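**Workroom notebook, Gencombe, January 2004**

Purpose of entry: to record the arrangement of the wrapping bench and the film used upon it. The floral cloth remains in place. Scissors and the black-handled screwdriver are to be kept within reach of the bench.

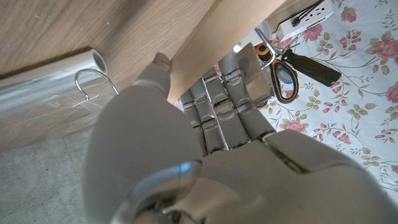 Which side of the board should face upwards during wrapping?
The smoother side, with the sawn edge towards the operator.

Film is issued from the Flurnero stock in rolls of 100 metres. It clings to itself once pulled out, and the free end should be folded back by 2 cm before the roll is laid down - this was agreed in June and has not been observed consistently. Storage containers may stand on the wood beside the roll.
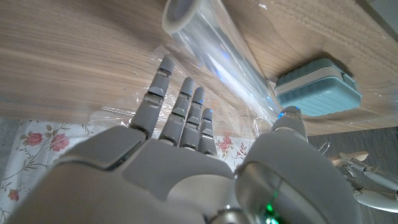
Lengths are to be cut at 35 cm for the Shokri boards. Longer pieces crease at the corners and must be trimmed a second time. Offcuts of usable size are to be retained, and the remainder placed in the waste sack at the close of work. Large bags should be smoothed out and folded before storage.
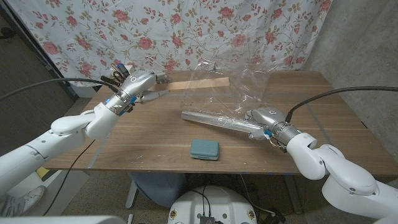
Reshma Maluleke has remarked that 35 cm is too short for any board with a raised edge, and asks that the Ultow pattern be measured again before further film is cut. Her request is accepted. Cutting for Ultow is suspended - Shokri work may continue.

Outstanding: new blade for the cutter, labels for the shelf.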